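4. Equipment Planning and Cost

4.1 What had to be bought

The collection plan called for hand-held grippers and no robot arms in the first stage. An arm with its base, controller and safety gear would have used up the equipment budget before any data were recorded. A hand-held gripper can be carried in a bag and used in a home, and the person holding it does the moving. The arm was put off to the second stage, when there would be recordings to train from and a clearer idea of what reach and payload were needed.

We asked for quotes from Skellon and Rodthorpe. The two firms priced their kits differently. Skellon sold the gripper, finger pads and mount as one unit, with spares ordered separately. Rodthorpe listed every part on its own line and charged less for the body but more for the pads. Compared line by line, the Rodthorpe quote came to $745 per gripper and the Skellon quote to $800. Neither figure included a camera, shipping or import charges.

The difference looked small at first. It mattered more once we worked out what each operator needs. An operator working with both hands needs 2 grippers, and a site should not stop when one of them breaks, so we budgeted 3 grippers per site. Pads were treated as a supply item and kept off the equipment list, in the same way a lab treats gloves or tape. This moved them to a different budget code and made it possible to reorder without a new approval.

4.2 Matching the equipment to the tasks

Choosing a gripper before the task list is fixed is a common source of wasted money, and we came close to doing it. The first draft of the plan, written by Peninah Owino, named a gripper with flat, hard fingers, because the early tasks were all boxes and bottles. When Anjana Matubbar added produce to the task list, the draft had to be reopened. Fruit and vegetables are round, they differ in size even within one kind, and they mark easily. A jaw that opens wide enough for a large tomato must also close far enough to hold a grape. Ridged pads were added to the requirements at this point, along with a note that pads should be replaceable on site with a common screwdriver.
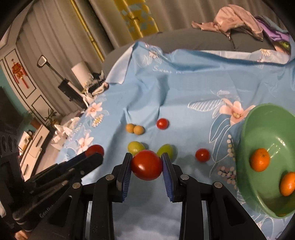
Figure 4. Picking task with mixed produce on a bed: a large tomato held between ridged finger pads, with cherry tomatoes, grapes and mandarins nearby.

Produce also brought a running cost that the first draft had left out. Tomatoes and grapes do not last through many sessions, and an operator who is told to save money on them will go on using soft ones. We gave each site a small weekly allowance for groceries and asked only for the receipts. Plastic fruit was considered and dropped. It is cheaper over a season, but it is too light and too stiff, and the recordings would have had to be made again later with real fruit.

Surfaces and containers were not bought at all. Operators used what they had at home, such as beds, tables, bowls and plates. This saved money and storage space, and it gave more variety than we could have ordered. The cost shows up elsewhere. A bed gives under the hand and a printed sheet makes a busy background, so more time has to be set aside for checking the recordings. In the budget this appears as staff hours, under review.

4.3 Spares and replacement

Aleksi Kinnunen kept the repair log during the trial period. The entries fall into two groups. Most concern pads that were worn or had come loose, and these were fixed by the operator. The rest concern the linkage between the handle and the jaws, where a screw had backed out or a pivot had grown stiff. Those units were sent back to the lab, and the site worked with its spare until they returned. Return shipping had not been budgeted. It was paid from the travel line for the rest of the trial and now has its own line.

We recommend that spares be ordered with the first batch. A later order pays shipping a second time, and the supplier may have changed the part by then. In our case the screw size on the pad mount changed between batches, and both sizes now have to be kept in stock. Aino Saarela's parts sheet lists the batch next to each gripper for this reason.

4.4 Timing

The purchase request was filed on January 15, 2024, with delivery to the sites planned for May. Most of that period went to approval and very little to manufacture. Marlene Cavalcanti, who handled the request, split it into two orders so that the grippers would not wait for the cameras, which needed a separate review because they would be used in private homes. The split added some paperwork. It also let operators practice with the grippers before recording began, and the training days did not need to be moved.

The arm for the second stage is still unordered. Hakala and Durero have both offered loan terms, and a loan may suit the project better than a purchase, as the arm will be needed for evaluation only. The remaining question is insurance, which the Durero terms leave to the borrower and the Hakala terms include in the monthly fee. Until this is settled, the second-stage budget carries the arm as a rental, with the mounting table and the safety fence listed as purchases.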